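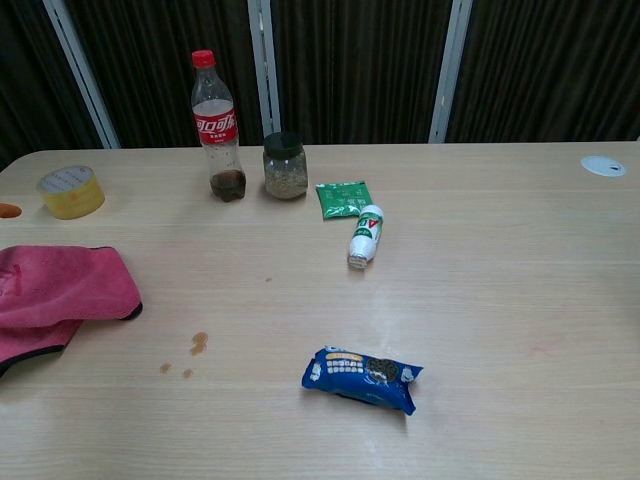
3. Wording of Death Notices

Print | E-mail

We coded 50 notices from the Roker parish newsletter, each for age, place of death and named survivors. Kravets (Kyrylo) coded the full set; a second reader checked 8. The two disagreed on 3, all concerning step-relatives.

Figure 1. Household items on a table.

Most notices gave the place of death before any occupation – the order was reversed in five. Pets were coded apart from kin.

Related items
Surname order in the Hrytsenko family notices
Paid and unpaid notices in Grimell
Funeral times as printed, Stimik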